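Snack baskets are back at the Statwood kitchen swap

If you stopped by the Statwood community house in December you probably noticed the pantry room was packed to the ceiling, and I mean that in the nicest way. The winter kitchen swap is on again, and I spent most of a morning in there poking through shelves when I only meant to drop off a saucepan. (I came home with the saucepan. And a colander. Don't ask.)

For anyone new to the neighborhood, the swap works like this. You bring kitchen things you don't use and pantry food you won't get to, and you take what you need. No tickets, no points, no money. Doaa Alaoui started it 2 winters back in her own garage over on Maeng Street, and it got so big that her car lived in the driveway until spring. Now it has a proper room at 21 Brerner Lane, and her car is indoors again, which she brings up a lot!

The big change this season is the snack baskets. Last year all the small stuff, the chips and cookies and candy, went into one deep box by the door, and everything at the bottom got crushed. Doaa wanted something you could see into and carry to the table without a fight, so the snacks are going into plastic baskets with holes in the sides, a handful of packages to each one. Kids can pick a basket, grab what they like and pass it along. I thought it was a small thing until I watched a line of second graders get through it in no time flat.

I was there while things were still being sorted, so the snacks were sharing the room with the cooking oil, the potatoes and everybody's pots.

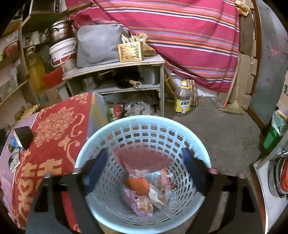

What to bring, and what to hold on to

Roland Bloxham is looking after the shelves this year, and he gave me the short version of what people keep asking for. Cooking oil goes fast, so unopened bottles are very welcome. So are potatoes, onions and anything else that keeps in a cool spot. Frying pans get picked up right away, and chopsticks and wooden spoons are always wanted, especially by the college kids who move in with one fork between them.

He'd like people to go easy on mugs. "We have mugs for the next ten years," he told me, and then a lady walked in with a bag of mugs, and he took them and thanked her very sweetly.

Snacks should be sealed and in date. Single packs are easiest, but a big bag is fine too, and it'll go in a basket by itself if it has to. Please don't bring anything homemade for the baskets. Save that for the potluck, where it will be properly appreciated (Doaa's lentil thing is reason enough to come).

Getting in

The room is open from 10 in the morning until 2, and the side door is the one you want. The front door sticks when it's cold. If you're coming on the 19 bus, get off at the Divstead stop and walk back past the laundromat. Parking is tight, so if you're only dropping off, pull up by the side door and holler, and somebody will come out and give you a hand with the heavy stuff.

Larger items like stools or shelf units should be cleared with Roland first, as floor space is getting short and he's already moved one shelf twice. There's a notebook on the windowsill where you can write down anything you're looking for. I put down a rice cooker, and the person above me had written "a lid, any lid," so if you have spare lids at home, you know what to do.

Leftover snacks go over to the after-school room when the swap closes for the season, baskets and all.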